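Comparing Head and Wrist Cameras for a Simulated Two-Arm Robot
Student project report, Dennis Mwakalinga
Zeten Robotics Lab

3. Test setup

All trials were run in the Kinyua kitchen world under the Trastov simulator. The robot has two arms, each with a parallel-jaw gripper. The controller, Clamusach, was left at its default gains so that the camera view was the only variable between runs. The head camera looks down past the torso and covers the counter and the table. The wrist camera moves with the gripper and covers only what the fingers face.
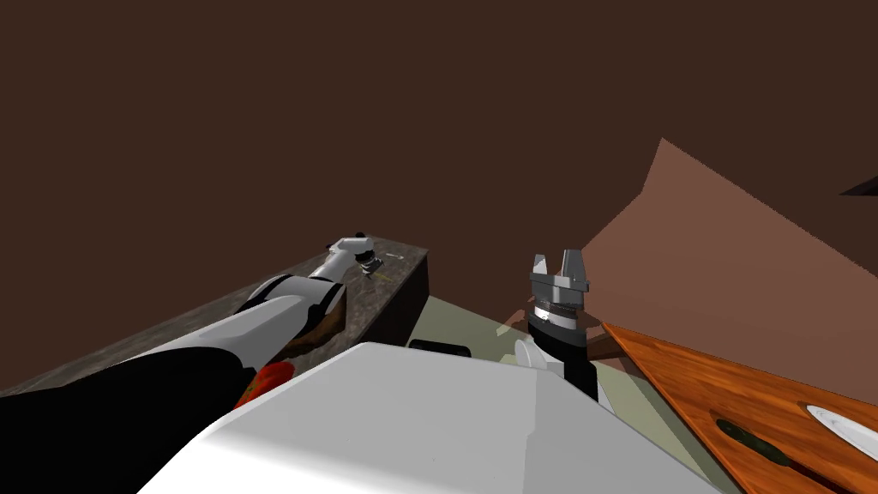

Figure 1. Head view. Left gripper over the far edge of the counter, right gripper upright beside the table.

The head view keeps both grippers visible, which helps when planning motion of the two arms together. Its weakness is occlusion. In Figure 1 the left arm partly hides a brown object on the counter, and the gripper at the far end of the arm is small in the image. Position error at the fingertips is hard to judge from this view alone.

4. Wrist view

The wrist view was logged at the same rate as the head view. A total of 316 trials were run, and 3163 image pairs were kept after removing duplicates.

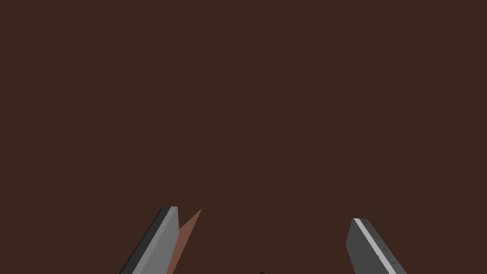

Page last changed: December 9, 2019

Both fingers stay visible at the lower edge, so the jaw opening can be read directly. When the gripper faces a plain surface, as in Figure 2, there is almost no texture to track. The feature matcher needs at least 98 points per image and rejected 377 of the wrist images for this reason. Most of the rejected images showed bare wall or floor.

Section 5 describes the switching rule. It uses the head view for the approach and changes to the wrist view once the target lies between the fingers.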